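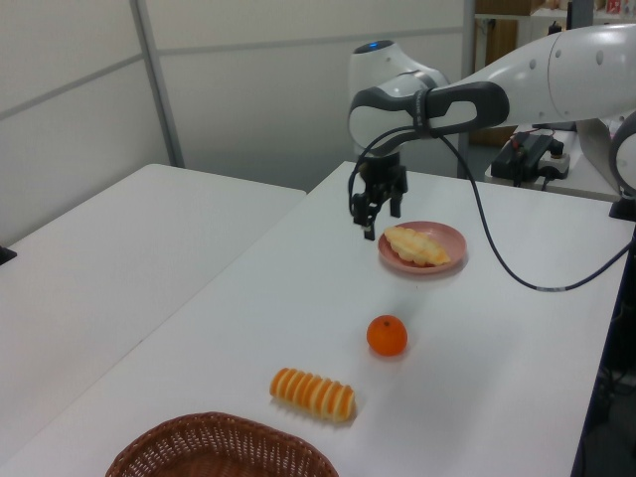
Can I freeze bread rolls the day I buy them and pack them for lunch straight from the freezer?
I started a job in May with no cafeteria nearby, so I bring lunch every day. The bakery at Flimbridge is the only one I like, and I can only get there once a week. By the fourth day the rolls are dry. I mostly buy the pale, ribbed kind with golden-brown stripes along the ridges, like the one on the pink plate, and I would rather not switch to sliced bread. My freezer is small and already has a lot of peas in it. Do I wrap each roll or put them all in one bag? And does the filling go in before or after freezing?
Svenja Bühler
12 February 2023

Balthasar Aigner
Freeze them the same day, as soon as they are fully cool. If they go in warm you get ice inside the bag and a wet crust later. I wrap each one in foil and then put the lot in a freezer bag with the air pressed out. They keep a month like that. After that they are safe to eat but start to taste like the freezer.
Take one out before bed and leave it wrapped on the counter. If you forget, give it a few minutes in a warm oven, still in the foil. The microwave works, but the roll goes tough fast, so only do that if you are eating it right away.
Fill it in the morning. Cheese and cooked meat can be frozen in the roll, but lettuce, tomato, cucumber and mayonnaise can't — they turn to water.

Palesa Mathebula
I just throw mine in a bag. Never had a problem.

Ingeborg Thaler
Mostly agree with Balthasar, but I slice mine before freezing. A frozen roll is hard to cut and I have slipped with the knife doing it. Slice it most of the way through, close it up again and wrap it. Then you can also put it in the toaster oven in two halves if you're in a hurry.
One more thing: butter both sides before you add anything damp. It slows down the sogginess if lunch is five hours away. I pack tomato in a separate little tub and add it at work.
As for the peas, lay the bag flat and put the rolls on top.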